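Gripper comparison, memory and socket handling: pre-run checklist

Felley cell, bench 4. Rev. October. Complete before each block of trials. The same sheet is used for the Stesteo and Drullska grippers.

1. Power to target board disconnected at the supply.
Result: OK

2. Chassis fixed to bench, no movement by hand.
Result: OK
Comment: clamp pad worn at one corner. Replace before the next block.

3. Finger bracket and linkage screws tight.
Result: OK
Comment: checked with hex key, no paint marks yet. Add them.

4. Grip force limit loaded in controller.
Result: FAIL, then OK
Comment: controller came up with the previous profile, 82 N. Limit reset to 60 N and saved. Tambunan controller does not carry the limit over after a restart. Read the value back every time.

5. Approach speed over board capped.
Result: OK
Comment: about 200 mm/s in free travel, creep speed below the clearance plane.

6. Emergency stop tested from both sides of the cell.
Result: OK

7. Clearance between fingers, socket bracket and memory slots checked in the wrist view.
Result: OK with comment
Comment: the housing hides part of the board at close range. Confirm low positions from a side view as well.

Wrist views, gripper over the board:

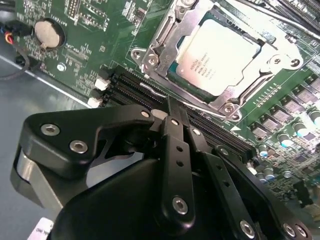
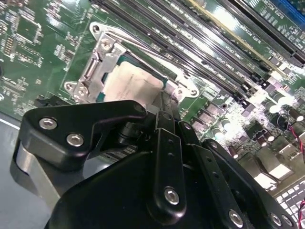 8. Cable dress checked through full wrist rotation.
Result: OK
Comment: slight pull at the last joint near the limit. Not a stop item.

9. Camera exposure locked.
Result: OPEN
Comment: auto exposure still on. Bright metal around the socket makes comparison between runs unreliable. Lock before logging.

Release for trials: held until item 9 is closed.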